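Podex Two-Arm Sorting Table
Set-up Guide for Packing Areas, Sirside site

Section 4. Running the table with your crew

4.1 What changes for your job

Before the arms were installed in January, each packer cleared waste paper from the table by hand between orders. The arms now take over most of that clearing. The packer's main tasks are loading, checking the bin and stepping in when an arm misses a piece. Pay grade and break times stay the same. Questions about shift assignments go to Milagros Cordero, not to the line lead.

4.2 Before you start

1. Set the bin at the right end of the table, rim against the table edge.
2. Set the blue tray at the left end. An arm that is not picking is parked in the tray.
3. Check that both emergency stops are released.
4. Clear the tabletop of tools, tape and cups.
5. Sign in on the Urquijo panel with your own code. Do not use another person's sign-in.

NOTE: Up to 20 people share one panel. Sign out at the end of your turn or your hours will be logged to the next operator.

4.3 First pick

1. Place one crumpled sheet of paper on the table, clear of both grippers.
2. Select SINGLE PICK and set the speed to 50 percent.
3. Stand back and press START.
4. If the fingers close beside the paper, press STOP, move the paper and repeat.

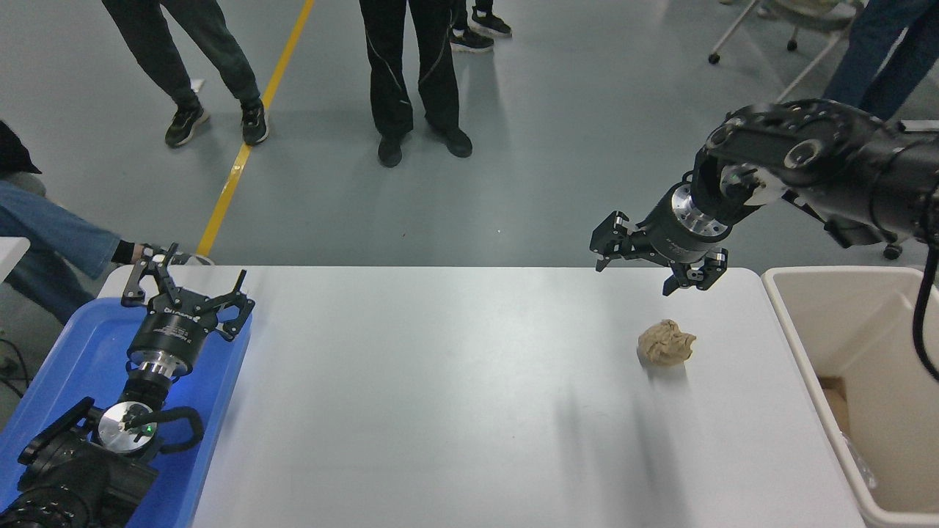
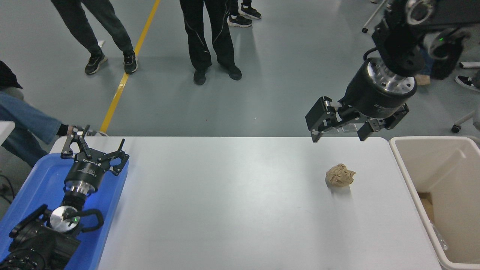

Paper on the table, right gripper open, left arm in the tray.

5. After 2 good picks in a row, change to CONTINUOUS.

CAUTION: Press STOP and wait for the panel to show HOLD before you touch either arm. This applies to a parked arm as well.

4.4 People near the table

Visitors and trainees stay on their feet and keep out of reach of the arms. The operator decides who may come closer. Rolling chairs must be moved back before CONTINUOUS is selected.

4.5 Handing over

Tell the next operator about any missed picks and write them in the shift log. Missed picks are not counted against the operator. Ramiro Carretero reads the log and adjusts the pick settings. Empty the bin at handover even if it is only partly full.

Service is due every 900 hours of arm time. The panel shows a reminder. Operators do not open the joint covers or loosen any screws on the fingers.

Section last revised June 29, 2023.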